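Taller de robótica de Mitstead: el reto del dormitorio

17 de diciembre de 2023

Llevábamos desde el principio del curso con ganas de contar esto en el boletín y por fin hay material. El grupo de manipulación del club (este año somos 9, récord absoluto) está metido de lleno en el reto del dormitorio, la prueba que más respeto nos daba de toda la liga Kamel. Se trata de que el robot trabaje con las cosas que cualquiera tiene encima de la cama: libros, almohadas, mantas, ropa. Nada de cubos de colores sobre una mesa blanca, que con eso ya nos peleamos bastante el año pasado y les habíamos cogido hasta manía.

La idea de empezar por los libros fue de Siwan Dafis, que coordina el grupo, y al principio hubo quien protestó. ¿Un libro? ¡Si es un rectángulo! Pues sí, es un rectángulo, pero uno de tapa blanda se dobla, se abre cuando menos te lo esperas y, tumbado sobre un colchón, se hunde con él en cuanto la pinza aprieta un poco de más. Encima, una portada blanca sobre una sábana clara tiene poquísimo contraste, y a nuestro detector de bordes eso le sienta fatal. Las primeras tardes fueron un festival de pinzas cerrándose en el aire (y de carcajadas, todo hay que decirlo).

Lo que cambió las cosas fue mirar el problema desde dos sitios: la vista de la muñeca para el acercamiento fino y la vista general para saber dónde están el borde del colchón y los brazos. Lowri Llewellyn se encargó de que las dos llegaran al mismo reloj, que parece una tontería y le costó casi dos semanas de cables, registros y meriendas frías. Cuando las vimos correr juntas en la pantalla sin saltos, hubo aplausos.

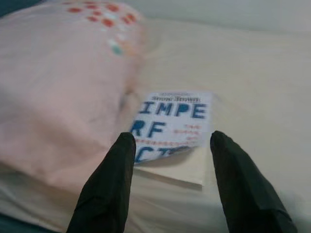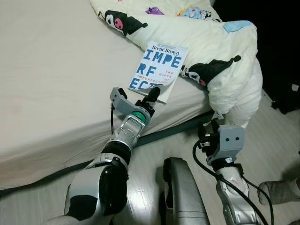
El libro de las prácticas, desde la muñeca y en la vista general.

Ahora mismo la parte que más nos entretiene es elegir por dónde agarrar. Tenemos dos bandos muy marcados. Unos defienden ir siempre al borde inferior, con un dedo por encima de la tapa y otro por debajo, y aprovechar el canto del colchón cuando se puede: si el libro asoma un poco, la pinza encuentra hueco y no tiene que pelearse con la sábana. Los otros quieren coger el libro por los lados, apretando entre los dos dedos, que funciona de maravilla con los de tapa dura y bastante menos con los finitos. De momento el programa prueba primero el borde y deja el agarre lateral como segunda opción, pero la discusión sigue abierta y se agradecen opiniones (¡y argumentos con datos, por favor!).

En el cuaderno del grupo hay ya 439 intentos anotados, cada uno con la posición de salida, el tipo de agarre y un comentario de quien estaba al mando. De ellos, 230 corresponden al agarre por el borde. Los comentarios son una lectura estupenda, desde el muy profesional «corregir ángulo de muñeca» hasta un «casi, casi, CASI» escrito con mayúsculas y subrayado dos veces. Quien quiera consultarlos los tiene en la carpeta compartida, dentro de Sekus, que es como hemos bautizado al proyecto entero después de una votación larguísima.

Nos quedan 7 sesiones antes de la prueba de Wurnberg y la lista de tareas es larga. Hay que afinar la fuerza de cierre para no marcar las tapas, enseñar al programa a distinguir el borde de una manta de una simple arruga y ensayar con los dos brazos a la vez, uno sujetando la ropa de cama y el otro con el libro. Esto último es lo que más ilusión nos hace y también lo más verde que tenemos, así que no prometemos nada.

Si te pica la curiosidad, pásate por el taller. No hace falta saber programar: viene muy bien gente que recoloque los objetos entre intento e intento y que anote lo que ve. También buscamos libros de bolsillo viejos, cuanto más variados de tamaño mejor, y alguna funda de almohada con dibujos, que los estampados le dan mucha guerra al detector. Se pueden dejar en la estantería de la entrada con una nota que ponga «Sekus». Las sesiones de diciembre están colgadas en el tablón, y Siwan responde a cualquier duda en el correo del club.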